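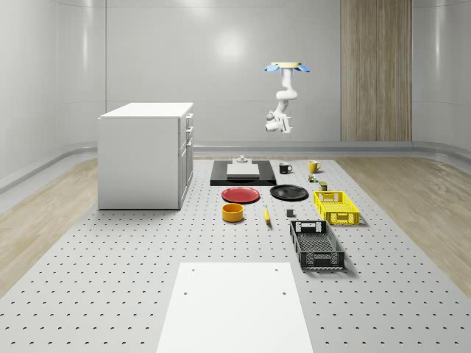 Hasel Tabletop Sim, data card

Hi, and thanks for downloading this! Hasel is a set of simulated pick-and-place demos I put together for training imitation policies. I did it mostly in the evenings, so please read the notes before you throw a big training run at it.

What you get

723 episodes, all in simulation, all with one arm. The arm hangs from the ceiling over a big perforated table, and everything it works with is kitchen-ish clutter: mugs, plates, a bowl, a banana, a couple of crates, a small can, some plain gray blocks. Each episode has the rendered views, joint positions, gripper state and a one-line instruction ("put the banana in the black crate", that kind of thing). I typed the instructions by hand, so you'll find typos. I left them in on purpose (your users will make them too).

How I collected it

I drove the arm myself with a handheld controller. Object positions get shuffled at every reset, but the white cabinet stays put at the left of the table, and so do the walls and floor. The first 300 episodes come from the version of the room I called Korkville, and the rest were recorded in October after I redid the lighting and gave it the name Mazza. The folder names follow that, korkville and mazza. If you only have disk space for one, take mazza, the shadows are so much nicer!

Hanging the arm upside down took me forever to get used to. My early demos wander a lot before they get to the object, and you can see me changing my mind halfway. I trimmed the worst ones and kept the rest.

Splits

50 episodes are held out for testing, picked from both rooms. Please don't train on them, even a little.

Stuff to know

The plates are hard. Both the red and the black one lie nearly flat, and the gripper has to catch the rim just right, so the plate demos have more retries than anything else. Mugs are easy. The cabinet is scenery for now, with no drawer tasks in this release (I want to do them next).

Contacts between the crates and the table were jittery in Korkville. If a crate buzzes in your replay, it's in the data and your code is fine.

Loading

The loader is Trukero, version 2 or newer. Older ones read the gripper channel backward, and I lost a whole weekend to that one. Point it at the top folder and it will find both rooms by itself.

Changes

Dec 4, 2023: fixed swapped instructions in a few mug episodes, re-exported the test split.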